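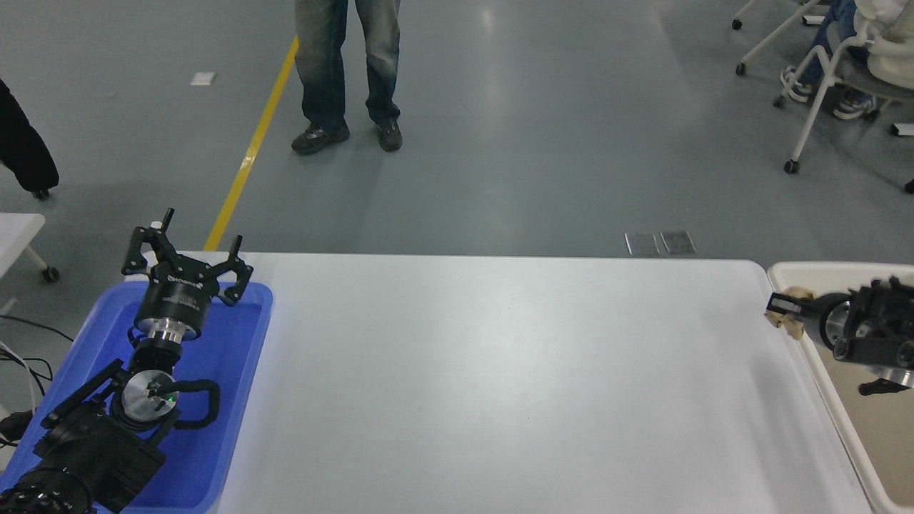
Re: Long table for the August sorting days

Posted by Duyên Triệu, 6/27/19

Dear all,

Thank you, Kauko, for such a thorough message, and sorry it has taken me most of the morning to sit down and answer it properly (the kettle kept getting in the way). I gather two people thought we were talking about the old folding one from Branon, but we mean the big white one.

Kauko Räsänen wrote:
> I am still worried about the table. Last August we had 394 seed
> packets to sort and we ended up doing half of them on our knees.
> Is the white one really big enough for five of us? And is
> the top smooth? On the Drudon tables the small seed goes
> straight down the cracks and we never see it again.
> Also, can somebody say what the floor is like? My feet
> have not forgotten last time.

It is a good large rectangle, Kauko, and I do think five of us will fit if we keep our elbows in and leave our bags somewhere else. The top is smooth, so your poppies should be quite safe from cracks, although it is pale and has a bit of a shine to it, and I'd suggest we bring some dark paper to tip the lettuce seed out on. Pale seed on a pale table is a misery by four o'clock, as anybody who did the parsnips with me will tell you!

The floor is concrete, I'm afraid. Please do come in comfortable shoes, trainers or whatever you'd wear for a day on your feet, and if you have an old bath mat or a bit of carpet to stand on, bring that as well. There is a yellow line painted on the floor beyond the table, and it would be lovely if we could keep our crates from straying all over it.

On trays: I know some of you like the ones with raised rims and some of you can't bear them, so bring what suits you. I have ordered 220 small envelopes from Tavik and there are 50 left over in my cupboard, which still leaves us short, so if you have any clean ones at home please put them in your bag now, before you forget. Ninh has the labels and the good pens.

One last thing, Kauko: could you let me know whether you are bringing the beans shelled or in the pod? I'd like to put the pods at one end and keep the fine seed well away from all that dust.

Warmest wishes to everybody,

Duyên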